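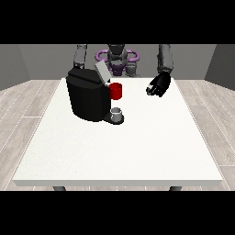

## Giving up the second cup

I stopped drinking coffee after midday in December. I'd been sleeping badly for most of the autumn, waking at three or four and lying there until the alarm went, and my sister-in-law Ingvild Åberg had been telling me for years that it was the afternoon cup.

I didn't want it to be the afternoon cup. I work from home and the two o'clock coffee was the point where I got up, stood by the back door for a bit and looked at the garden. I tried other things first. I bought a new pillow, moved the bed away from the radiator and went to bed at ten for a fortnight. The pillow was all right. The rest made no difference that I could tell.

The first week without it was poor. I had a headache most afternoons and was short with people on the phone. I kept walking into the kitchen at two and then having no reason to be there. In the end I started making a pot of mint tea at the same time, and that helped, although I still don't much like mint tea.

By the third week I was sleeping through until 6 on most nights. Some nights I still wake up, usually if I've been looking at bills.

I've kept the morning cup and I'm fussier about it now. I get my beans from Kokerico, the small place behind the station, where a bag went up to £6.85 in the autumn and hasn't come down. I had decaf from them once as well. It tasted fine, but I forgot it was in the cupboard and it went stale.

Ingvild has been very good about being right. She has only mentioned it twice. She drinks black tea until bedtime herself and sleeps like a log, so I don't know what to make of that.

Next I'm going to have a go at not keeping the phone by the bed. I need to buy an alarm clock first.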